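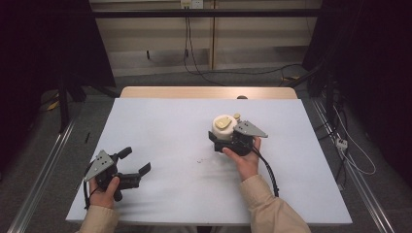 Equipment spending in the second period stayed within the amount agreed in the revised plan, with one line moved between headings. The hand-held grippers have been the largest single item under capture hardware. They are bought as pairs, one for each hand, and the operator works both across a white surface laid over the wooden table. Each carries a perforated metal plate on top and a cable at the back, and it is the plates and cables, as much as the grippers themselves, that we under-budgeted in the first proposal. The unit price quoted by Dalsgaard covered the body and fingers only. Plates, cables and spare finger pads were invoiced separately and came to 406 euros for the period.

Spending against plan

The capture hardware line stood at 2,000 euros for the period after the transfer approved by Ulent. The transfer moved 700 euros out of travel, which was underspent when the visit to Darinar was replaced by two calls. No further transfer is requested. Items charged to the line were the separately invoiced parts above, one set of replacement fingers, and curtain fabric for the back of the station. Stands and floor rails were bought in the first period and do not appear again.

Use of the equipment

Mirside completed 134 recorded sessions with the paired grippers in the period. The tasks are two-handed and use small household and kitchen objects. Object cost is low and is charged to consumables. Lidded containers have been the most useful purchase in that group, as one hand must steady the base while the other works on the lid. Light plastic pieces are cheaper but tend to be dropped from the set sooner – the pads mark them, and marked pieces are withdrawn.

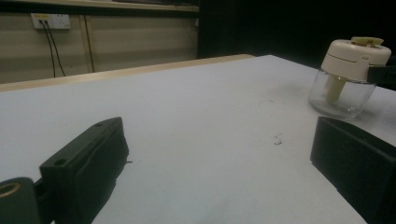
Figure 2. Tabletop between the open gripper fingers, with a lidded glass jar on the right.

Finger wear is the main running cost we can now estimate with any confidence. The present fingers are replaced as a set, and the supplier does not sell left and right separately. We have asked for a price on single fingers and on pads without fingers. If the answer is favourable, the estimate for next year falls; if it is not, we propose to hold two full sets in stock instead of one.

Cabling at the station remains a weak point. Power to the table area comes from a wall socket and a power strip on the floor, and the leads have to be moved whenever the table is shifted. A floor channel and longer leads have been priced and will be ordered in May from the existing line.

Purchases deferred

The second station has been deferred. The case for it rested on a session rate that a single station has now reached, and the limit at present is operator time. We would rather put the sum into a part-time operator post, and a short note on this will be sent separately. The deferral has no effect on the deliverables listed in the agreement.

The fixed-arm trial is still planned. Two quotations are in hand and a third is expected. The quotations differ mainly in what they include for mounting and for the controller, so they are being rewritten on a common basis before any comparison is sent to you.

Decision needed from Ulent

Please confirm whether spare parts held in stock at the end of the period may be charged in full, or only as they are used.

Hanne Baldursdóttir
Mirside
April 15, 2019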